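From: Ingrid Begay
To: bin-picking list
Date: May 9, 2026
Subject: Re: pick order and the clutter runs

Reginald Gallagher wrote:
> Did you ever try Guris without the re-ranking step? Geeta and I
> suspect most of your gain comes from the second look and the
> ordering is just along for the ride.

Hi Reginald, hi all,

Good question, and yes, we finally did! We ran 417 picks with re-ranking switched off and the second look left on. Failed grasps went from 30 up to 50, so the ordering is doing real work (more than I'd have bet, and Emmett is being unbearable about it).
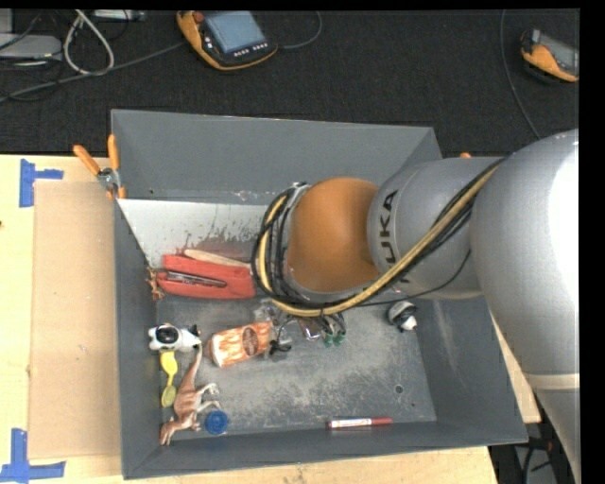

Where it helps most is long thin stuff near the walls. The marker and the stapler are the usual suspects. With plain scoring the planner goes for whatever looks easiest right now, and then a toy gets nudged on top of the next target. Re-ranking asks what each pick does to its neighbors before it commits, so you lose a little time up front and get it back later.

Clear plastic is still a mess, though. Depth is mostly holes there and the ranker happily believes them. I tried masking those spots out and it got worse, no idea why yet.

I still want to repeat all this with 16 fresh objects before August. Geeta, could you send me the Westex set list if you have it handy?

Ingrid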